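Garra manual Clendia – kit de substituição do cabo

Preço: 179 € (IVA incluído). Envio a partir do nosso armazém em 4 dias úteis.

Quem comprou a Clendia antes de novembro já deve ter recebido o meu e-mail, mas deixo tudo escrito também nesta página, porque as perguntas continuam a chegar. Tivemos um problema com o cabo. Ao fim de umas semanas de uso, a ligação à câmara começava a falhar a meio da gravação, sem aviso nenhum, e só se descobria no fim do dia que faltavam minutos inteiros. Que raiva! Aconteceu-me a mim antes de acontecer a qualquer cliente, e mesmo assim demorei a perceber (andei uma tarde inteira a culpar o software, desculpa lá, Ajith).

O culpado era o alívio de tensão na saída do cabo. Com a garra sempre a rodar na mão, o fio dobrava no mesmo sítio vezes sem conta e acabava por partir por dentro. Por fora não se via nada. O Zoltán Pálfi abriu 18 unidades devolvidas e encontrou o mesmo defeito em 14.

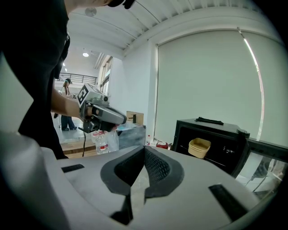
Garra manual em uso, com a placa do marcador e a câmara no topo e o cabo preto a cair por baixo.

O kit traz um cabo novo, mais flexível, a peça de alívio redesenhada e os parafusos. A troca faz-se em casa com uma chave pequena – desliguem a alimentação primeiro, por favor, que já houve quem não desligasse e queimasse a placa da câmara. Não puxem pelo fio para soltar a ficha, segurem sempre no corpo do conector. Depois de montar, gravem uns minutos a torcer o pulso para os dois lados e vejam se o vídeo sai sem saltos.

Se a vossa garra aquecer junto ao punho ou cheirar a queimado, parem de a usar e escrevam-me logo. Isso já é outra avaria e o kit não a resolve!

Na garantia, o kit é gratuito: basta mandar o número de série à Viera Šimek. Compatível com a Clendia e com a Quinlan. Com a Sullano não serve, o conector é diferente – estamos a tratar disso, mas ainda não tenho data.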